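Renewing my climbing and aerial rescue ticket when the refresher is full until December

Posted in Tree Work & Arborist Training, 2022-09-06

Rafferty Castellanos

I have a climbing and aerial rescue card from Guren, the training outfit two counties over. It expires in 13 days. I know. I have known for two years, and I put it on the calendar and everything, and then I looked at the calendar the way you look at a dentist's postcard.

The one-day refresher is booked solid until December. Guren's office says I can either wait for that or sit the full course again, which runs 4 days and covers a great deal of ground I already cover for a living, such as how to put on a harness. They also have a cancellation list. The woman on the phone described it as "long" in a tone I would call fond.

My situation: I subcontract as a climber for two tree companies. One of them wants a current card on file before I leave the ground. The other has never asked to see it and may not know it exists. I do have a logbook with up to 200 climbs in it, depending on whether you count the ones where I wrote "oak, big" and no date.

So does a lapsed card mean I start from zero, or is there some kind of grace period? And will another provider take me for a refresher if my original training was with Guren? I have read their website three times. It has a very nice photo of a sunset behind a spruce.

Hugo Valcárcel

Went through this same thing with the same people. There are two questions mixed together here and they have different answers.

First, the card. Guren's terms (on the back of the certificate, in gray type, where they keep anything useful) say the refresher is open to anyone whose card is current on the day they book. The date you attend doesn't come into it. So book the December date today, while you still have 13 days, and get the confirmation by email. I did it by phone the first time and there was no record of me ever having existed. Your card still lapses on its date, and you'll have a gap, but you'd be renewing and you wouldn't have to sit through the harness lecture again.

Second, the gap. Whether you can work in it isn't up to Guren at all. That's between you, the company hiring you, and whoever insures the job. Call the office of the company that wants the card, tell them the date, offer to forward the booking confirmation, and ask what they'll accept. Mine put me on groundwork until I'd renewed. I dragged brush for five weeks and got to know the chipper very well. It was fair enough, and the pay was what you'd expect.

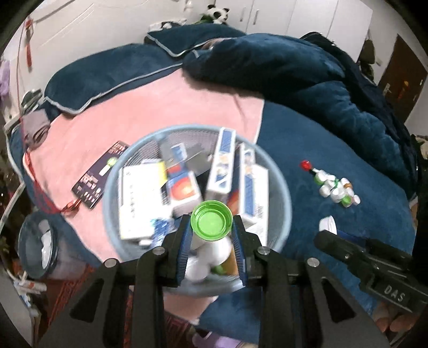
Ask the insurer too, if you carry your own liability policy. Get that answer in writing. Mine was with Plurnis, and the first person I talked to said it would be fine, and the second person said it would not be, and they seemed to be sitting next to each other.

About the logbook: go back and fix the entries you can still date. Invoices help, so do text messages. Any assessor will want to see date, site, what you climbed, what system you were on, and a signature from somebody who was there. "Oak, big" is a start. Leave the ones you can't pin down as they are, because an assessor can smell a page that was all filled in on one evening with one pen.

As for other providers, Oseck took me for a chainsaw refresher on somebody else's card. I don't know if they do it for climbing. They wanted a scan of both sides of the certificate and a copy of the logbook, and they were pretty quick about it. Check that the company you climb for recognizes them before you pay.

Ferhat Saraç

just do the full course. I did it twice and learned more the second time cause I was awake

also bring your own lunch, there is a vending machine at Guren but it's more of a landmark

Shiyu Han

Hugo is right about booking before the expiry date. One addition on the cancellation list: they work through it by email, in order, and you get two hours to reply before it moves on to the next name. People up trees don't check their email, so the list is shorter than it sounds. I got a place on my second offer. Put the rescue kit you plan to use in the truck and leave it there, and make sure the inspection tags are in date, as they turned one guy away at the gate over a lanyard.

Rafferty Castellanos

Booked for December, confirmation received, on the list as well. Called the company. They said groundwork is fine and asked if I knew how to run a chipper. Now going through my old invoices looking for an oak.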